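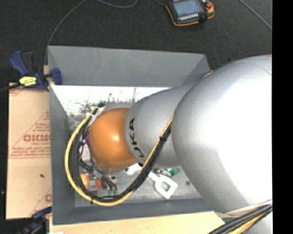
Teodoro Montes would like everybody to check the bottom of the drawer before they throw anything out, and then, if it isn't too much trouble, to check it again. The small parts are what go missing, he says, and they are nearly always what a person ends up needing.

It was a fitting start to the weekend at Gradmont Hall in Flatthorpe, where the yearly Odd Parts Swap opened its doors on Saturday morning and did not get them properly closed again until well after supper. The idea has stayed as simple as it was in the beginning. You bring the brackets, hinges, knobs, clips and end caps that have been rattling around in your kitchen or garage, you put them in with everybody else's, and you take home whatever you can use. No money changes hands, apart from what goes into the coffee tin.

By lunchtime around 400 people had come through, a good many of them with grocery sacks and cookie tins under their arms, and the sorting had spilled over from the long tables onto the floor. Larger pieces went along the back wall by type. The little things went into boxes, and this is where folks tended to settle in and lose track of the afternoon, bent over and stirring through the pile with one finger while the rest of the family waited in the parking lot.

Brackets were the big draw this year. A white one, flat, with a rounded end and a rectangular cutout, lay in the gray box with the sloping rim and got its share of guesses, from a blind to a bathroom shelf to the inside of an old sewing cabinet. People do love a guess at these events, and they don't seem to mind much whether anyone can tell them the answer.

One couple drove in from Solís with a dresser drawer wrapped in a quilt, hoping to match a runner that had snapped over the winter, and went home with two of them, the second one just in case. A retired teacher found the hinge she had been after since she moved house, and was so pleased that she stayed and helped sort until closing time. There was a boy, too, who wanted nothing but springs, and left with his coat pockets sagging almost to his knees.

New this time was a mending corner over by the stage, with seven chairs set out and every one of them taken for most of the day. Visitors could sit down with a lamp or a wobbly stool and get some friendly help putting it right. Tea towels, glue and small clamps were laid out for anybody to use, and there was talk of asking for a second room next year so the stools and the lamps needn't compete for elbow space.

Anything left at the end of the day was bagged by size and put in the storeroom behind the kitchen, where it can be looked through on weekday evenings until the end of July. Please bring a bag or a small box of your own, and please tape screws to the part they belong with. A tobacco tin full of mixed screws came in again this year, as it does every year, and it is still there if anybody would care to have it.

The hall's next event is the seed and cuttings table. Doors open at 9 a.m., and there will be pie.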